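Set Dressing and Props Assistants Wanted – Cudberg, a Short Feature

We're looking for two people to join the art department on Cudberg, a low-budget drama shooting this September in and near Tonness. It's a small crew, a good script, and a story that takes place almost entirely inside one house. If you love old kitchens, crooked picture frames and the question of which drawer the scissors would be in, please read on!

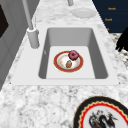
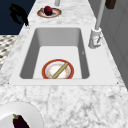
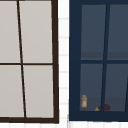 What the job is

You'll work under our production designer, Bence Lakatos, who has been drawing this house in notebooks for years and is very happy to finally be building it. We have 20 shooting days, plus a prep week at the Lomano workshop, where the bedroom and hallway sets are going up now.

One of you will mostly be on set, standing by with the camera crew, resetting props between takes and keeping the continuity notes. The other will mostly be a day ahead, dressing the next room, picking up rentals and returning whatever we've finished with. We expect you to trade places now and then, and everybody helps with the load-out.

There's a dinner that runs for eleven pages of the script and gets eaten for real, so the standby person will be plating food over and over, to match. Bence has very strong feelings about that dinner. You'll grow to share them.

Who we'd like to hear from

You don't need a long list of credits. One or two student films, some theater work, or a couple of years dressing shop windows would all be a fine start. You should be comfortable lifting furniture with a partner, okay with early calls (most days start at 6:30 a.m.) and calm when the director changes her mind about a lamp – she will.

A driver's license is a must for the day-ahead job and handy for the other. Sewing, sign painting or basic carpentry would make us very glad.

Pay and practical things

The fee is $3000 for the full run, prep week included, paid in two parts. Lunch is provided every day, and there's a hot supper on the night shoots. We can offer shared rooms at the Sárközi guest house, a short walk from the main location. Mileage is paid if you use your own car for pickups.

How to apply

Send a short note about yourself and a few photos of anything you've built, dressed or found to Bence Lakatos, care of the Cudberg production office, P.O. Box 2086, Tonness. Phone pictures are fine. Say which of the two jobs you'd prefer, or that you don't mind.

We start reading on Monday and will invite people to the workshop for a chat as we go – bring questions, and shoes you can get paint on.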